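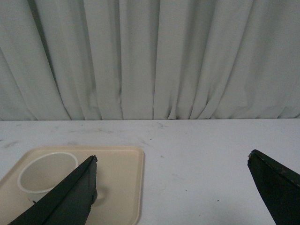 Sewing room assistant wanted, part time, Wostura (Etthorpe)

Hi, I'm Ayten, and I run Wostura, a small workroom where we make curtains, blinds and the odd bedspread for people's homes. I'm looking for someone to join us three days a week, and I'd love it to be somebody who gets a bit too excited about a well-matched seam (you'll be in good company).

A bit about us first. I started sewing curtains in my spare bedroom, outgrew it very quickly, took over the dining room, and then got told by my family that we would quite like to eat at a table again. So now we're upstairs at 54 Nepia Lane, above the framing shop. Dalva Bastos does all our cutting and knows more about pattern repeats than anyone I've ever met. I do the measuring, the quotes and a fair whack of the machining, and I can't keep up any more! We were booked out from August right through to Christmas and I don't want to do that again with only four hands.

What you'd be doing

Mostly straight machine sewing to start with. Side hems, bottom hems, joining widths, putting on header tape. Then pleating, once you've got the feel of how we do it – pinch pleats by hand, and we're fussy about them. There's also pressing, a lot of pressing, and unpicking when one of us has had a bad morning. Some weeks you'd come out with me to Redorbridge to help hang a job, so you need to be all right up a stepladder and happy to take your shoes off in other people's houses.

Who I'm after

You can sew a long straight line on an industrial machine, or you're handy on a home machine and keen to learn on a faster one. I don't mind where you picked it up. Costume making, alterations, quilting, school uniforms for your own kids, it all counts. No certificate needed. You should be comfortable with metric measurements and with checking them twice, as velvet is expensive and I cry easily.

A full set of lined drapes can be heavy, so there's some lifting. We share the awkward ones between us. If you've got a dodgy back or shoulder, tell me and we'll talk about which parts of the job would suit you, I'd rather have that chat early.

A driver's licence would be handy but I can do the driving.

Hours and pay

Three days a week, school hours if that works better for you, and we can sort out which days together. Pay is $32 an hour plus super, and there's a paid trial of 2 days so we can both see whether we like each other. Four weeks off over the year, pro rata, and we close completely for a fortnight at Christmas. You can have remnants at no charge, within reason (Dalva has first dibs on anything linen, sorry, that was settled long before my time as a sensible employer).

The radio is on all day. We take turns choosing the station and there's a proper lunch break away from the machines.

How to apply

Please don't write me a formal cover letter. Send a few lines about yourself and the things you've made, with a couple of photos of your sewing if you have them – insides and hems are more interesting to me than the front. Or drop in at the workroom any weekday before 3 and ask for me or Dalva. The stairs are steep and there's no lift, so if that's a problem for a visit, let me know and I'll meet you at the cafe next door.

I'll be reading applications as they come in and would like to have someone started by the end of the month.

Ayten Sarıgül
Wostura
Posted January 6, 2024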